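Stop Mixing the Snack Box

I have been packing snack boxes for the break room in Gedlow for three years, and I have come to one firm opinion. A box should hold one kind of thing. Chips go with chips. Anything else goes in another box or stays on the table.

Paraschiva Onu disagrees. She thinks a mixed box is more generous, and that people like to dig. I have watched people dig. They squash the bags at the bottom, take what they wanted in the first place, and leave the rest in a heap. Last January we threw out 13 bags that were mostly crumbs.

The other argument for mixing is space. One full box takes up less of the table than two half-full ones. I accept that, but the table is not where the trouble is. The trouble is that a shallow box filled past its rim can't be closed or stacked, and the bags on top slide off when you carry it. If the bags stick up over the sides, it is time to open a second box.

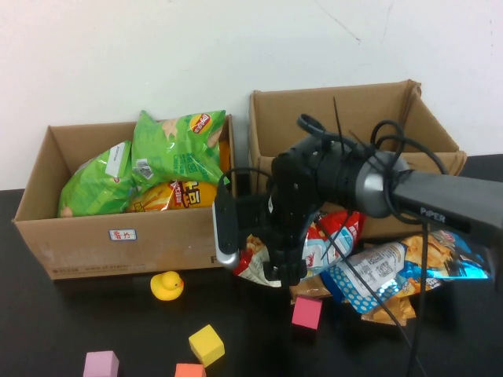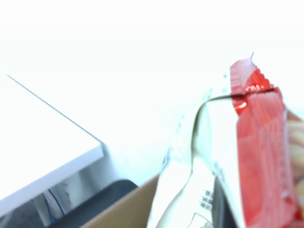

I would also keep the toys out. Rubber ducks and foam cubes are fine things to have in a break room, and the children who come in after school look for them. They don't belong under a bag of potato chips. A cube has corners, and chips break easily.

My own method is slow. I put the large bags upright at the back, with the front of the bag facing out, and the small ones in front. I don't press down. When I can't add a bag without pushing, I stop. Paraschiva Husar, who packed before me, did it faster by tipping everything in, and her boxes held more. They also had to be sorted again at the other end, usually by me.

None of this costs anything. Empty boxes are free from the store in Ceststead, and they will hand over as many as you can carry if you go before noon.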